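Skornia opens its doors, and visitors get their hands on the grippers

The line at Skornia's open house in March went out past the bike racks before the doors even opened, and by noon the front desk had run through all 300 visitor stickers and was writing names on masking tape. Not bad for a robotics workshop that most people in town drive past without a second look!

The big draw was the demonstration area at the back, where the Trakar team let people watch how household chores get turned into lessons for a robot. A person picks up a hand-held gripper with two fingers, does an ordinary job with it (lift this, move it over there, set it down), and the recordings go toward teaching a robot arm to do the same. It sounds simple until you try to get hold of something round.

"Everybody thinks the hard part is the robot," said Teodor Tokarz, who runs the demonstrations. "Then they try to pick up a lid using two fingers the size of a thumbnail, and they come back with a lot more respect for their own hands."
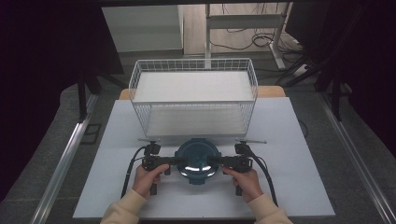
Tokarz said each chore gets repeated 50 times before the team moves on to the next one, with things shifted a little between tries so that the robot doesn't learn just one spot on the table. Kitchen items are the favorites at the moment. Lids, cups and baskets come up in nearly every home, and they all ask for a slightly different grip.

Visitors could sign up for a short turn of their own, and the list filled fast. A fourth grader from the Brunet after-school club got the hang of it on her second go and had to be talked into giving the next person a chance. Her grandfather took quite a bit longer, and got a big round of applause when he finally made it.

Over in the meeting room, Afonso Bragança gave a talk on what the recordings are used for and how long it takes to get from a first try to something a robot can do by itself. He went well over his half hour, mostly on account of the questions. People wanted to know about cost, about noise, about whether a robot could ever fold a fitted sheet (he wouldn't promise), and one man wanted to know if it could be taught to find his glasses. Bragança also told the crowd that Trakar started with just 2 people and a card table, and that roughly 29 now work on it, counting the students who come in part time.

The coffee ran out early, but the cookies held on until closing, and plenty of folks went around the whole place twice. Skornia plans to hold another open house in the fall, with a longer sign-up list for the gripper table and a bigger room for the talk. Admission will be free again, and children are welcome with an adult.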